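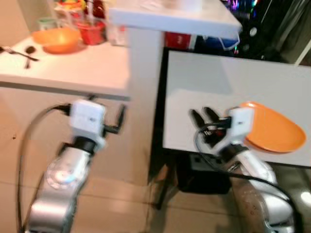 Plikarness Household Reset – second progress report
To: Faith Tanui, Kollell small grants
From: Nyokabi Mrema
Oct 22, 2020

You asked for a plain account of where the dish-clearing work stands, so I will skip the language we used in March. The short answer is that the routine works on paper and I am not yet convinced it works in a kitchen.

The setup is unchanged from the last report. There is a white counter with a cream front, and a small white table with a black frame. The orange plate, orange bowl, red cup, fork and spoon make up the basic place setting. The job is to clear and reset that setting so every piece ends up where the next person expects it. Our proposal said a fixed order (plate first, then bowl, cup and cutlery) would cut down on misplaced items. Rizwan Sarkar has now logged 100 resets against that claim.

In 90 of them everything was back in its agreed spot at the end. I would be careful with that number. Rizwan marked his own resets for most of the log, and "agreed spot" was loosened in the second week to mean the correct half of the counter. Had we kept the first definition, the figure would be lower. I can't tell you how much lower, as the early sheets don't record distance.

The cutlery is where we lose most of our time. A plate or a bowl has an obvious place and people put it there. A fork and a spoon get set down at whatever angle is handy, and the sheets are full of arguments over whether a spoon lying crosswise to the fork counts as reset. Atieno Kombo wants a shallow tray. I said no in March and I still think a tray hides the problem, but we will try one for 2 weeks so the question can be closed.

The small table was meant to be a holding area between clearing and resetting. In the log it mostly adds a step. Pieces left there were the ones most often forgotten, and 3 of the sheets simply end with "plate still on table". Chepkoech Kioko thinks the table stands too far out of people's habits to be remembered. She may be right. She has also asked that the power strip or electrical box on the floor under it be moved before we change the layout, and I agree with her. Please treat that as a request for approval, however small.

Spending is on plan, apart from the Lukumay shelving, which we have not ordered. I don't see the point of buying shelves for a routine we may rewrite. The Zelteck labels came and are still in their envelope for the same reason.

What we will do before the next report:

Go back to the first definition of "agreed spot" and have Atieno mark the sheets.
Run the tray trial and report the result even if it proves me wrong.
Run one set of resets without the holding table – same dishes, same order.

I would ask you not to quote the 90 to your board yet. If it holds up under stricter marking I will send it again with the sheets attached.

Nyokabi Mrema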